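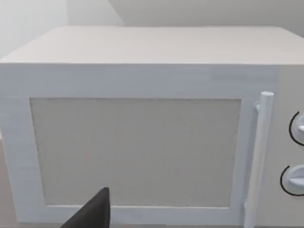 Fig. 1. Simulated microwave, door and handle, with one gripper finger at lower left.

Handout 6: wrist view in the home build

The Claster arm is driven in simulation before any motor is powered on the bench. Load the kitchen in Stundora, set the wrist view and check three things before Friday: the handle is a separate body from the door, the door hinge has a limit, and the fingertip has a collision shape. The drawn mesh is too fine for contact - use a plain wedge.

Approach the handle at 30 mm/s and stop 6 mm short. Close the gripper only when the wrist has settled. Log each run under its own number; run 3,804 is the reference.

Decorative models need the same care. A flower in a wrapping, as in Fig. 2, can stay low-polygon, but its collision shape must be set by hand.

Fig. 2. Rose model and fingertip.
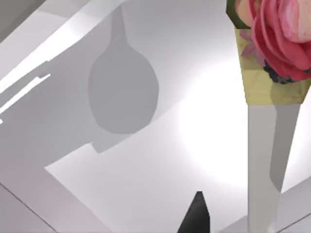 Mirela Seixas replied that a single convex hull closes up the gap between bloom and stand, so the planner steers too wide; she splits such models into 2 hulls and leaves the wrapping out of contact altogether.

Set the hull margin before saving. The Vosix exporter resets it.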